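Bench notes, July: pressure transmitter zero drift, Pliltavico test loop 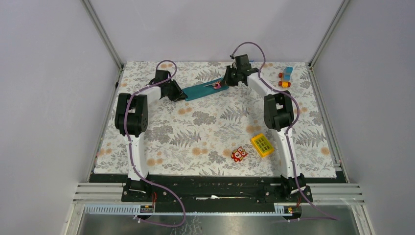
1. Background
Gastent unit on the lower tap reads high at zero after a weekend shutdown. Yasir saw it first on the trend. Upper tap unit, same model, holds fine. Tank vented, both isolation valves shut, manifold equalized before every reading.

2. Readings
Output at zero, start of shift: 4.11 mA. Trimmed to 4.00. Back up to 4.06 by 2 pm. Swapped the two transmitters and left the wiring alone. The drift stayed with the lower tap, so the sensor is cleared for now.

3. Impulse line
Line volume is 84 mL by the drawing. Drained 99 mL into the cylinder, so either the drawing is out of date or the drip leg was added later. Weronika is checking with Borbély for the as-built. Sediment in the first part of the drain, fine and brown. Kept a sample in the cabinet, label 891.

4. Refill
Filled from the bottom, bled at the manifold until no bubbles for 2 minutes. Zero 4.00 mA after refill. Left overnight with the logger on. Morning value 4.01.

5. Open
Slope on the horizontal run looks too shallow, could be trapping gas. Needs a level on it before the bracket gets moved.
Lok-yiu wants the same drain done on the upper tap for comparison. OK with me, but after the logger run.
Do not trim the lower unit again until the run is finished. GR has the logger password.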